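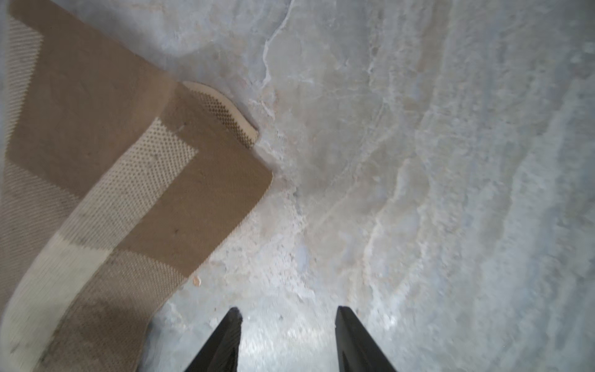 Attachment 1: rug, corner folded over

Ticket opened Monday, February 12, 2018
Subject: Fodunell keeps losing my place in The Salt Orchard

Hi again! So I'm reading The Salt Orchard on the Fodunell app (the Clesbridge edition, the one with the map) and it's driving me a little nuts. It's a 600 page fantasy and I was right at the part where the river witch makes her bargain, chapter 47, and the app threw me back to chapter 9. Third time since Friday!

What I've tried so far: signed out and back in, deleted the book and downloaded it again, turned sync off on my tablet. With sync off it holds my page fine, but then my phone has no clue where I am. My bookmarks are all still there, thank goodness, but 7 of my highlights are gone.

Other books are okay. I read all of Panska back in November without one hiccup, and that's a Clesbridge title too, so I don't think it's the publisher.

Update, same evening: turned sync back on, opened the phone first, and it went to chapter 9 again. Also the map won't zoom now. Can you get my highlights back from your end? I have book club coming up and I marked all the good Yatsenko family stuff!

Status: waiting on support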